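4. Scenario balance and the turn limit

4.1 Material

Bellis is a two-player board wargame at squad level, played on geomorphic maps with a hex grid. The base set and its expansion, Uvholm, supply the scenarios used in this section. Each scenario card fixes the order of battle, the map layout, the entry hexes and a turn limit, and names one side as the attacker. The attacker wins by holding the listed objective hexes at the end of the last turn; any other result is a win for the defender. There are no draws, which makes the outcome a simple binary variable.

We selected 13 scenarios and collected 200 completed games. Games abandoned before the final turn were excluded unless one player had conceded, in which case the concession was scored as a loss. Players recorded the side taken, the winner, the turn on which the last objective changed hands, and their own number of earlier games of Bellis. Optional rules were not in use, apart from the smoke rule, which the Uvholm cards treat as standard. 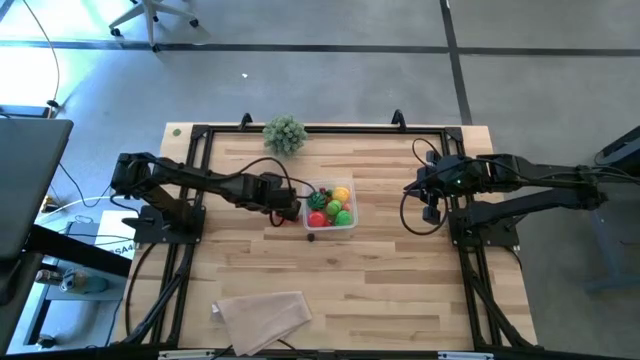

Figure 1(a). Table with two arms mounted on the surrounding frame and a clear plastic container.

4.2 Effect of the turn limit

In scenarios with a short limit, the attacker's choice of route was narrow. The flanking approach in Stidholm Crossroads, for instance, costs two turns more than the direct road, and few attackers who took it reached the church hexes with enough squads in good order to contest them. Where the limit was longer, the same approach became the stronger option, as the defender has to spread its machine-gun teams over both map edges.

The turn on which the last objective changed hands is more informative than the win rate alone. A scenario may appear balanced over many games and still be decided early in most of them. Koltville Bridge is the clearest case. Its results were close to even, but the bridge hexes seldom changed hands after the midpoint, and the remaining turns were mostly spent on long-range fire with little effect on the outcome. Players' written comments on this scenario describe the later turns as slow.

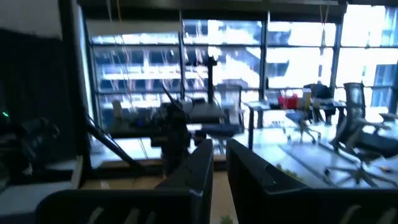 Figure 1(b). Gripper fingers in the foreground, with tall office windows beyond.

4.3 Experience of the players

Players were placed in the experienced group if they had finished at least 40 earlier games. Experienced attackers made more use of smoke and moved fewer squads per turn in the opening. They also kept leaders one hex behind the front line – a habit the rulebook does not suggest, but which lowers the risk of losing a leader to opportunity fire.

Pairings of unequal experience were kept in the sample and marked as such. They are a weak basis for judging a scenario, and the balance values in the next section are therefore given both with and without them. The ranking of the scenarios changes little between the two sets, with the exception of Stidholm Crossroads, where a new player on defence often sets up too far forward.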